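Subject: Re: [Ellholm Quilters] Yellow is fighting me
From: Silvana Quintana
Date: 5/25/24

Pin-yu Sin wrote:
> Hello everyone, I don't post much but I read all of you with my coffee.
> I'm making a plain squares quilt for my niece, who wants "all yellow and
> orange, like a mango." I have plenty of fabric but every time I lay it out
> I end up hating it by dinner. Either it goes to mush and I can't see any
> pattern, or one orange square jumps out and it's the only thing I can look
> at. I've also already washed half the fabric and not the other half, which
> I suspect was dumb. And should I quilt it in yellow thread or something
> else? I've got 52 inches of width to fill and would like to be done by
> October, when she moves into her own place.
>
> Thanks, and sorry for the long message,
> Pin-yu

Dear Pin-yu,

Please don't apologize for the length, you've seen what I send to this list! I was so glad to see your name come up, and a mango quilt is such a happy thing to give a girl for her first apartment. I've made two quilts that were mostly yellow, one of which I love and one of which lives on the bottom of the guest bed where only my sister sees it, so take what follows with that in mind.

The trouble with yellow, as far as I've been able to work out, is that there's so little room in it. With blue you can go from nearly white to nearly black and it's still blue the whole way down. Darken a yellow and pretty soon you've got mustard, and then olive, and then something that looks like the inside of a shoe. So you don't get your lights and darks from yellow by itself, and the orange has to do that work for you. I think that's why your odd orange square keeps jumping out. It's the only dark thing up there! Give it company. I don't mean spreading the oranges out evenly like raisins in a bun, which was my first mistake on the guest bed quilt. Let a few of them touch.

Touching is the part that took me years to get comfortable with. When I started, Pierina Marchetti was teaching the beginners and she had us all swear that no two patches of the same fabric would ever sit side by side. I kept that up faithfully until I saw her own quilts, where she does it constantly, the rascal. When I asked, she told me the rule was there to keep us from getting lazy and that I could stop whenever I felt like it. Two or three squares of the same color in a row turn into one bigger shape, and then your eye has somewhere to sit down for a minute before it goes on to the busy parts. In a quilt that's nothing but same-size squares you really need that.
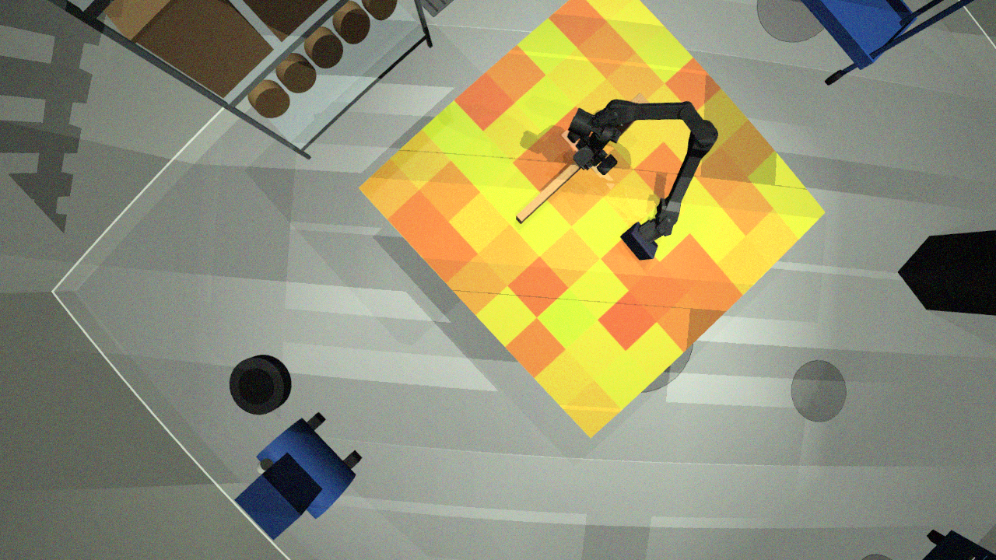 Lemon, lime yellow, gold and orange in squares, with some matching neighbors merging into bigger blocks.

The greenish yellows deserve a word of their own. Most people take them out because they look a bit sour next to the gold, and I used to do the same. Put a few back. A limey yellow makes the egg-yolk ones look warmer, and it's a lot of what makes a mango look like a mango, if you think about the skin near the stem. I wouldn't use very many. If your niece doesn't care for green you can tell her it's yellow, and you'll be telling the truth.

Before you hate another layout, try leaving it up overnight and looking at it first thing in the morning from the doorway, without your glasses if you wear them. I'm serious about the glasses. I can't tell one print from another without mine, so all I get is light and dark, and the mush shows up right away. Wiroj Suksawat takes a picture with his phone and turns it gray, and he gets some lovely results that way, but I never remember where that button is. Also please do your judging in daylight. Kitchen bulbs at our house turn every yellow the same color as the butter, and I have unpicked perfectly good rows at ten at night that I then had to sew right back together after breakfast.

Now, the washing. It wasn't dumb, we've all done it. I'd go ahead and wash the other half so that everything has had its shrinking before you cut. If you've already cut some of the unwashed pieces, leave those be and don't put little squares in the machine, they come out like confetti with beards. Watch the red-oranges. I had one that looked innocent as anything and bled pink all over the sink, so I'd do those in a bowl by themselves and keep changing the water until it runs clear. The pale lemons will pick up anything that's going around.

On thread, I'd stay away from bright yellow, strange as that sounds. It disappears on the yellow patches and then shows up like a chalk line when it crosses an orange one. On mine (the good one) I used a soft gold from Akent, and it sat quietly on everything. Chuensuk had several spools of it on the back wall when I was in there, down low next to the zippers, and if you ask for Kamol Nilsuwan he'll let you unwind a little and lay it over your fabric. Bring a light patch and a dark patch with you. If you want the stitching to show, then by all means go the other way and use a brown and let it be seen. A thin dark line straight across all that yellow can be very handsome, and it needn't be fussy. You don't have to quilt every seam either. With most battings 8 inches apart is as far as I'd care to go, but read the wrapper, they do vary.

As for your 52 inches, will she be using it on the couch or on a bed? I ask because that's a nice couch width, but it'll look skimpy on a bed once it's tucked in, and it would be easier to add a border now than to wish for one later. If you do want a border, I'd pick one of your middle golds over the darkest orange. A dark frame around a yellow quilt always puts me in mind of a road sign. For the binding you can be braver. I did mine in an orange and white stripe cut on the bias and I still pat it when I walk past.

You have loads of time before she moves. If you'd like company while you sew, a few of us are working on our Nanik blocks at my house through the summer, and there's room at the table, and the light is good in there until late afternoon. Bring the whole pile. I'd love to get my hands on it, and Pierina will probably turn up and tell you to ignore everything I've written.

Oh, and whoever left the blue-handled rotary cutter here last time, it's in the basket by my front door.

Warmly,
Silvana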